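Does Training in a Simulator Carry Over? Questions We Keep Getting
By Nahuel Vergara
23/01/2018

The Troncoso paper has been passed around a lot since December, and most of the mail I get about it asks the same few things. I helped rerun part of the work with Catalina Olivares at Plindley, so I have opinions. They are less cheerful than the press release.

What does the paper claim?

That an arm controller trained only in a simulator, with the look of the room scrambled over and over during training, can be moved to a real arm and still find and reach an object on a table. The authors call their version Flomley. The idea of scrambling the visuals is older than the paper and they say so, to their credit. Their addition is a schedule that decides how strange the rooms get as training goes on.

Does it work?

Sometimes. Reaching holds up fairly well. Grasping is a different matter, and the paper slides from one to the other in places where I would have liked a full stop. If you read "success" in a table, go and look at how success was defined. In one of the main results it means the gripper came near the object. I wouldn't hire a waiter on those terms.

How many real robots was it tested on?

Two, both the same model. I'd call that one robot with a spare.

And how many objects?

Eight in simulation, three on the real table. The paper doesn't say how the three were picked. We wrote to ask and got a polite answer that didn't settle it.

Why make the rooms look so odd? Wouldn't a realistic room be better?

The argument goes like this. A simulator never matches your lab exactly, so if you train on one careful copy, the network learns the copy's mistakes. Show it walls and floors in every color and texture instead, and it should stop caring about walls and floors. The real lab is then one more odd room. I find this reasonable as a story. What I haven't seen is a good test of how much oddness is needed, or whether a moderately realistic room with decent lighting would have done as well for less computing time. Prirncombe tried something close to that and got mixed numbers, which the Troncoso authors mention in a footnote.

Does the schedule matter?

This was the part Catalina most wanted to check. We ran the training with the schedule and without it, using three random seeds each. The gap between the two was smaller than the gap between seeds. That doesn't prove the schedule is useless — three seeds is thin, and we say so in our notes — but it's the headline contribution, and I expected to see it without squinting.

Where is the camera?

On the robot's side of things, looking out over the arm into the room. People tend to imagine a tidy overhead view. In practice the arm fills a good part of what the network gets, and the things on the table can end up small, stretched, or partly covered. 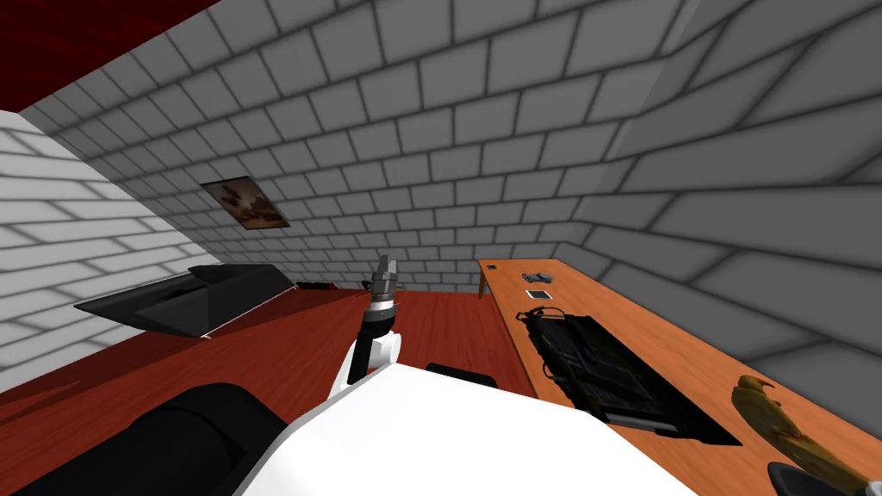
With a viewpoint like that, the network could lean heavily on the arm itself, which is always there and takes up so many pixels. We wondered whether the controller was mostly learning where its own links were and guessing the rest. Blanking out the arm hurt performance badly. Blanking out the clutter hardly changed anything. You can read the second result as proof that the method ignores distractions, as the authors do. You can also read it as a hint that the distractions were never very distracting. I lean toward the second reading, but our test can't separate them.

Can I get the code?

The simulator scenes and the training script are available from the authors on request. The real-robot code isn't, and neither is the calibration procedure, so nobody outside the group can fully repeat the hardware result. We didn't try. Everything Catalina and I ran was in simulation.

Should my lab use it?

If you already have a simulator running, scrambling the textures is cheap and I'd try it. I would leave the schedule out until someone shows it earns its keep. If you don't have a simulator, this paper is not a reason to build one. Count the hours of scene setup before you compare it with just collecting data on the arm.

Are you saying the result is wrong?

No. I think the reaching result is probably right for that arm and that table. My complaint is with the sentence in the abstract about "general purpose manipulation," which nothing in the paper supports.

Will you update this page?

When we have more seeds. Catalina is running them now, and the cluster is slow. If you have tried Flomley on a different arm, please write to us, especially if it failed.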